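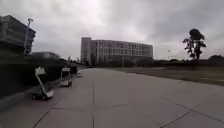

Print this page
Email to a friend
Reading time: 3 min

Speaker notes, 19th October
The ground we walk on: big paved places and how to enjoy them

(Wait for the doors to close. Water on the left side of the lectern.)

Good evening! I want to talk about paving tonight, and I'm going to be cheerful about it for the whole slot, so settle in. Hands up if you crossed an open square to get here. Now keep your hand up if you looked down. Right. I'd like to change that before you go home.

Start with joints. A big slab floor is mostly a drawing made of gaps. Concrete swells and shrinks with the weather, so you have to leave it somewhere to move, and once you have to have lines you may as well make them good ones. A long straight seam pulls you along it like a string. Run some joints across it and you slow down a little. I love that! Try it on your own feet, walk with the seam and then walk over it.

(Pause. People like to argue here, let them.)

Then size. Small pavers look friendly in a yard and fussy in a plaza. Big square slabs can hold their own next to a long building. When we worked on the forecourt at Broltumness we laid out 2 sample patches, same mix, different slab size, and left them down from January until the spring. The bigger one won by a mile once you stood back at the bus stop, and I had voted for the small one.

Search this site Search Go

Next, edges. An open floor needs something along its side or it just leaks away. A hedge does it, a low wall does it, and my own favorite is a long flight of broad steps. 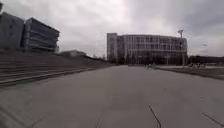 Steps are an edge you can sit on. Make the treads deep and people will eat lunch there, tie a shoe, wait for a friend. And from far off all those level bands get thinner and thinner and walk your eye down to the end of the space, for free. You don't need a fountain. (Say this even if the fountain people are in.)

Wear. Please don't be sad about dark patches in pale concrete. A floor that size is going to get marked, and I think it looks better for it. Sugiyama, the paving manual I keep going back to, has a whole chapter on cleaning and I'd skip most of it. Sweep, fix what rocks underfoot, check the drains before winter.

Sky. Last big one. The wider the floor, the more sky you get, and gray weather is lovely over gray slabs. The joints get quiet, the far buildings sit low, and you notice how far it is to the other side. Go out on a dull day, I mean it.

(If running short, tell the Sodia curb story. If running long, drop it and go straight to the walk.)

The walk: we meet outside after the break, 3 stops, flat shoes. Plidanari have lent us the long measuring tape so we can check a few joints as we go. Bring chalk if you have it.

Questions. Repeat each one into the mic.

Print | Email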